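Household and Light Workshop Automation Board
Topic: Are two-arm systems ready for ordinary chores?
Replies: 9

Posted by facilities_lead_barbier
Moderator note: This topic has been moved from General Discussion. Members are reminded to state the basis of any performance claim.

Our organization, Barbier, operates residential buildings with shared kitchens, laundry rooms and a small repair shop. The management board has asked my department whether any portion of the routine work could be assigned to machines within the next budget period. The tasks under review are folding towels, clearing and wiping tables, returning hand tools to their drawers, and putting away the contents of the common rooms at closing time. I would welcome the views of members with direct experience. Vendor brochures have already been received in quantity and need not be repeated.

Posted by Skevby_Operations
We completed an internal review of this question in July. Our conclusion was that fixed-station work can be considered and mobile work cannot. A pair of arms bolted to a bench, with parts presented in a known area, performed acceptably on sorting fasteners into bins. The same equipment was of no use for returning tools to drawers, as the drawers were 11 feet from the bench. A person carried the tools over, and at that point the person might as well have put them away.

Posted by m_okell
The previous post describes a limitation of layout. It does not show that the machines lack the necessary skill. If the drawers had been placed within reach, the result might have been different. I would ask Skevby_Operations whether this was attempted.

Posted by Skevby_Operations
It was attempted. With one drawer unit placed beside the bench, the arms returned screwdrivers and small wrenches correctly in most cases. The tape measure was a persistent difficulty, as were any tools placed in the drawer on top of other tools. I accept that layout was the larger factor. My point remains that a building manager will not rearrange a repair shop around the reach of an arm.

Posted by linen_and_supply
With regard to towels, I must register a more negative view. My department evaluated a folding station for a period of three weeks. It folded flat, dry hand towels of one size. Bath towels were outside its stated capacity, and fitted sheets were excluded by the supplier in writing. Our staff spent a good part of each shift laying towels out for the machine, and laying out a towel is half the work of folding it. The station was returned.

Posted by Solange Charpentier
I write as training coordinator for the Hulano cooperative, which maintains day rooms and hobby rooms in several member buildings. I believe the discussion would benefit from separating three matters that are often treated as one: reaching the object, grasping the object, and knowing where it belongs. The first is settled for bench work. The second is settled for rigid items of moderate size. The third depends almost entirely on how consistently the room is kept, and in my experience it receives the least attention in procurement.

We asked for quotations on putting away board games in the day rooms, and the requirement was harder to write than expected. Members of the committee assumed it was a trivial chore, as a child can do it. A written procedure for one chess set ran to 53 lines before it was accepted, most of them dealing with pieces that had fallen over or rolled under something.

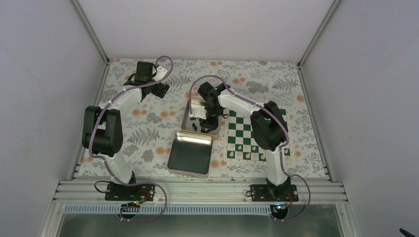
Putting away a game is, in my opinion, a fair test for the purchase decision facing facilities_lead_barbier. It asks for small objects to be handled one after another, and it offers no credit for a job that is nearly done, as a set with a missing piece must be taken out of use. The container also matters a good deal. In the setup I have attached, one gripper has its fingers down inside the wooden box, where there are small dark pieces, while whitish ones still stand on the lower rows of the green and white board. The second arm is over the cloth with nothing visible in its grip. I would draw attention to that arm in particular. A quotation for two arms is commonly read as a promise of twice the work, and buyers should ask what each arm is expected to do at every stage of the task. I would also ask for any trial to be held on the table covering used in the building, as a printed cloth is common in our rooms and suppliers often prefer a plain one.

Posted by m_okell
I agree with the division into three matters but not with the remark about the second arm. Many household tasks require one hand to wait while the other works. A person holding a jar lid is idle by the same measure. Utilization is a factory measure and I do not consider it suitable for a day room.

Posted by Solange Charpentier
The objection is reasonable with respect to waiting as such. My concern is with cost. Our cooperative must justify each purchase to its members, and a second arm that contributes to only a small part of the chore is difficult to defend when a single-arm quotation is also on the table. If the task calls for holding a box steady, I would withdraw the objection.

Posted by wotum_service_desk
Wotum provides maintenance for bench-mounted equipment and does not sell it, so the following is offered without commercial interest. Members should budget for cable and gripper upkeep from the outset. Our standard agreement calls for inspection at intervals of up to 2,000 operating hours, and fingertip wear is the most frequent item on our reports. Small smooth objects are generally more demanding on fingertips than boxes or tools. None of this should discourage a trial, but the cost belongs in the comparison with staff time.

Posted by facilities_lead_barbier
I thank all members for their contributions. My department will recommend that towels and table wiping be removed from the present review. A limited trial at a fixed bench in the repair shop will be proposed, using fasteners only and one adjacent drawer unit. The common rooms will remain with our staff for the coming period. I would be grateful if Solange Charpentier could share the written procedure for the chess set, with any confidential portions removed, as we have no comparable document for our own game cupboards.

Posted by Solange Charpentier
The procedure will be sent by private message once the cooperative has approved its release. Please note that it covers chess only. The draft for checkers is still under review.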